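Setting up a plate-handling cell in a staff kitchen

Girkow Facilities Notes — Kitchens and Canteens

This guide covers the placing, teaching and handover of a single arm that moves plates at a staff kitchen counter. It assumes the arm is already fixed and powered and that the site risk assessment has been signed. Allow one morning for the work. A Saturday is best, as the kitchen will be out of use.

1. Agree the split of tasks

Write down who does what before teaching any positions. At our Kolgate site the arm lifts and places plates. Kitchen staff still scrape, wash, inspect and put away. Their rota changed in one respect: the person who used to stand at the counter through the lunch period now checks it every 10 minutes and spends the rest of the time on food preparation. Put this in the rota itself, or people will keep doing both jobs.

2. Teach the approach

Use one type of plate to begin with. Bring the fingers down over the rim, stop, and save that point as APPROACH. Lower in small steps until the rim lies between the fingers, then save GRIP. Check the view from the wrist camera at both points.
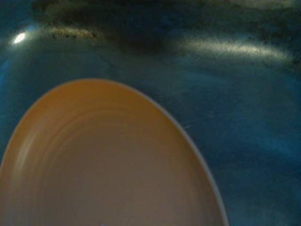
Set the closing force to the lowest value that holds the plate during a slow lift. Glazed rims need more than matt ones. If staff report chipped edges, reduce the closing speed first and leave the force alone.

3. Fix the counter layout

The arm works from saved positions, so the layout has to be agreed with the people who use the counter. Keep tall items along the back and leave the front clear for plates. Staff at Rakena asked for their washing-up things to stay within reach of the sink, and the layout was drawn to suit them.

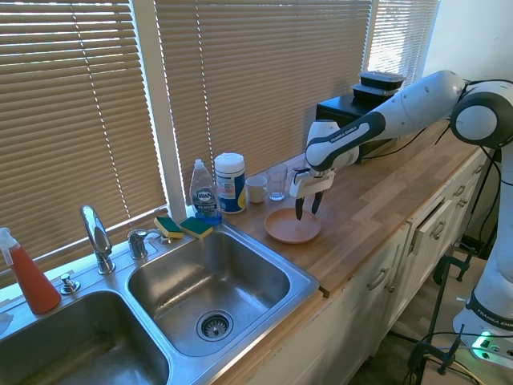
Fingers lowered over the right half of the plate, with the sink to the left.

Run the empty path at 10 per cent speed, with one person at the stop button. Repeat with a plate. Move up to working speed only after 100 cycles without a dropped plate or a stop.

4. Walk the path with staff

Every person on the rota should see the full cycle before handover. Run it slowly and pause at APPROACH, then ask them to point out anything they would normally move, borrow or leave in the way. Glassware needs particular attention. A clear drinking glass stands in the row at the back of the counter, beside the white mug, and items of that height must be entered in the layout drawing as obstacles. Close drawers under the counter before each run.

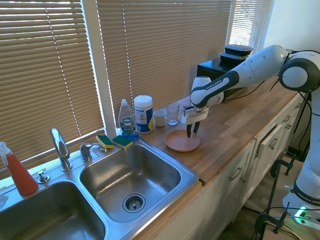

Handover takes two short sessions. The first covers starting, stopping and clearing a fault. The second is for the shift lead and covers changing the plate type. In both, the trainee operates the controls and the trainer keeps their hands off. With a plate resting flat on the counter and the fingers above it, as at this counter, have the trainee press stop, read the fault screen aloud and restart from APPROACH. Three clean restarts are enough to sign the sheet.

5. After handover

Keep a paper log by the counter for the first month. Record stops, drops and any time a member of staff had to step in. At Conis most entries concerned plates set down outside the marked area — this was cured by a larger mark. Review the log with the staff who wrote it, and update the rota and the layout drawing on the same day.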